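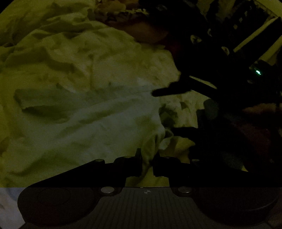
Last updated: Wed 25 February

The Dultside open day was so much better than I'd hoped! I got to the Cekow building at opening and went straight up to the bedding rooms — sheets, pillowcases, how to fold a fitted one without swearing. Matvii Savchuk showed us his way of doing corners and I'm still practicing (badly, but it's getting there). More than 400 people came through, and the line for the ironing demo was 25 minutes. Go early if you want a seat, and bring your own pillowcase.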